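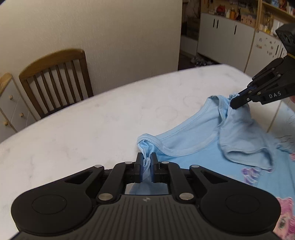
Photo: Zarmeena Lodhi, workshop notebook

2022-11-20

Back on the light blue T-shirt, which by now I could pick out of a basket with my eyes closed. I am writing this up the same evening while it is fresh, with apologies to whoever gets the notebook next, as I know I go on a bit.

The question I have been chewing on since June is where to take hold of a shirt before folding it. The Betden method says shoulders first, always, right at the seam where the collar meets the sleeve panel. I do like it. The seam has some body to it, so when you lift there the sleeve drops into a nice long fold and you can see straight away which way the hem wants to go. The trouble is the other end of the neckline. If you pinch a corner of the cloth close by, the ribbed collar rolls over on itself, and then you have a little sausage of fabric that stays there through every fold that follows. I smoothed it with the side of my hand and it came back. I smoothed it again and left it for a minute, and that was better.

Things I tried, in the order I tried them:

Pinching small. Less cloth in the pinch, less bunching, but it slides away from you if you pull at all.

Pinching wide. Holds well and leaves a pucker the size of a walnut. Salehi's notes recommend this for towels, and I think towels is where it should stay.

Both shoulder seams together, lifting evenly and laying the shirt down hem first. My favorite so far - the back panel lands nearly flat and there is hardly anything to smooth.

The marble-patterned table is lovely to look at, with its gold trim and the wavy gold lines on the front panel, but I do find cotton wanders on it more than on the old Tanura board. Once part of the shirt is over the edge, the weight of it takes the rest along, and you may as well gather it all up and start again.
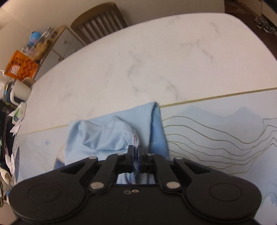 For next time

Clear the pile at the left end before starting, papers and wrappers and all. I say this every time and then I start folding. Mugs to the kitchen as well, please, mine included.

Cut a piece of the Bernby felt, 70 by 40, and lay it under the shirt to see if the wandering stops. If it helps I will hem it properly, and if it doesn't it can go under the sewing machine.

Try the even lift with a heavier shirt, something with a stiffer collar - Zarmeena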